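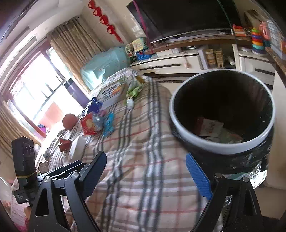 Figure 3. View between the gripper's blue finger pads during the tidying task, with the bed on the left and the bin on the right.

4.2 Bedroom trials

Matvii Demchenko and Bohdana Ostapchuk recorded 338 demonstrations of moving packaging from a bed to a bin. We held back 15 for testing and trained the policy on the rest. Training used the Puststead code with its default settings.

Most errors came at the approach. Crinkled clear plastic was harder for the policy to locate than plain boxes — we think the bright window made this worse. Lowering the exposure is left for the March trials.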